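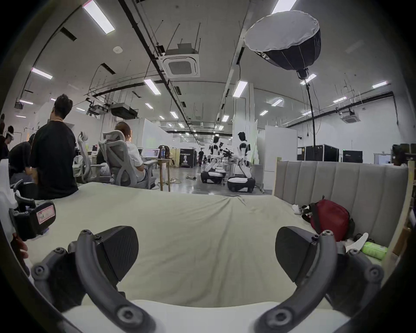 Chapter 8. Houses Without Walls

When the excavation at Foslow opened in August, the surveyors expected to find stone footings. They found postholes instead, 106 of them, dug into clay along the old harbor. Archaeologists use such marks to work out the size and plan of a building after its timbers have rotted. Furniture is harder to trace. A bed today may have a padded headboard and a fitted sheet, and cloth and padding of that kind seldom last long in damp ground. The people who lived at Foslow probably slept on straw and wool, and neither was recovered.

This chapter looks at 13 house plans from the site and from the nearby settlement of Pasow. The first two sections explain how postholes are dated and grouped. The third follows the argument between Gwion Gethin and the Pritchard survey over whether the largest building was a home or a store.

Key terms: posthole, floor plan, hearth, midden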